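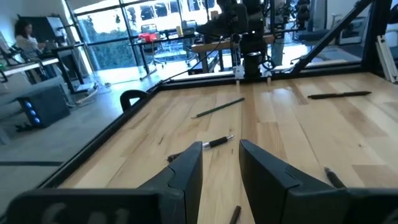

Home | Ask | Browse | My Threads | Log in

Posted in: Tidying & Storage > Desks and Workrooms > Pens, Pencils, Small Stuff

Pens and pencils all over a shared table, what do you do with them?

Urrego

Hi all! I'm hoping somebody has a system, since mine keeps falling apart. We have a big wood-topped table in our workroom and it collects pens. And pencils. And markers, and the one fancy pen with the rubber grip that everybody wants and no one puts back. By the end of the day they're lying every which way across the wood, and whoever needs the table the next morning has to clear it first (usually me, I get in at 9 and I'm a grump until coffee).

I've tried a mug. The mug gets used for coffee. I tried a zip pouch and people just set the pens down next to the pouch. Back in April I bought a desk organizer with all the little slots, a Pimow, and it was lovely for maybe two weeks, then the slots filled up with paper clips and gum wrappers and I gave it away.

What I do have is a couple of plastic bins, a gray one with handle holes in the side and a see-through one. They live at one end of the table. My thinking was pens in one, pencils in the other, and a quick sort before we go home. But is a bin silly for something as skinny as a pencil? Won't they all end up in a heap at the bottom? Also, do you sort the dark pens from the markers or is that going overboard? I can't tell them apart half the time without pulling the cap off.

One more thing. The table has a black rail along the edge, so I could hang something off it if there's a holder that would fit. I'd love to keep the top clear!

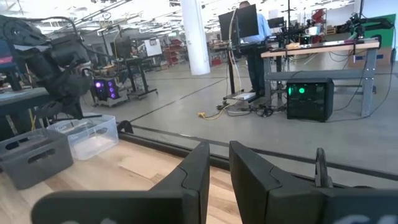 Kaj Bergmann

Bins are fine, go for it. I did the same thing in a classroom in Cludby for years and the heap at the bottom never bothered me or the kids. You reach in, you grab a pencil, done. The trick for me was a lower bin. If you have to stick your whole arm in you'll stop using it, so if yours are deep, fold up a towel and put it underneath whatever you're keeping in there. Or cut down a shoebox and set that inside.

I'd put pencils in the clear one. Pencils are what people run out of, and if you can see the pile getting low you'll know to sharpen some. Pens and markers together in the gray one, and please don't sort those any further, you'll go nuts. I once sat down and sorted a drawer of 90 by color and it lasted until lunch.

Do one cleanup a day, same time, and make it the last thing before lights out. We did ours at ten to three. A couple of minutes, everybody grabs what's in front of them and drops it in. Points down for the pencils if you can get people to care. Mine wouldn't.

As for the fancy pen, put your name on it and keep it in your bag. Sorry!

Pimow_fan

throw out the dead ones first. half of them are always dead. scribble on a scrap of cardboard and if it doesn't write in two tries it goes in the trash

also the slot organizer isn't bad, you just have to empty it once in a while lol

Lamow

I'm with Kaj on the bins, but I'd be careful about the rail. I hung a wire basket off the edge of my sewing table and I walked into it every single day. If you try it, pick the side no one squeezes past, and get something with a soft edge. Fabric pockets with hook-and-loop straps work okay and you can take them off to wash. Measure the rail before you order, which I did not do, and I had to send the first set back.

For what it's worth, I keep a flat tray next to my bins for the two or three things in use right now. Pens stop rolling and you don't have to put everything away just to get up and answer the door.

Older threads | Newer threads | Back to Desks and Workrooms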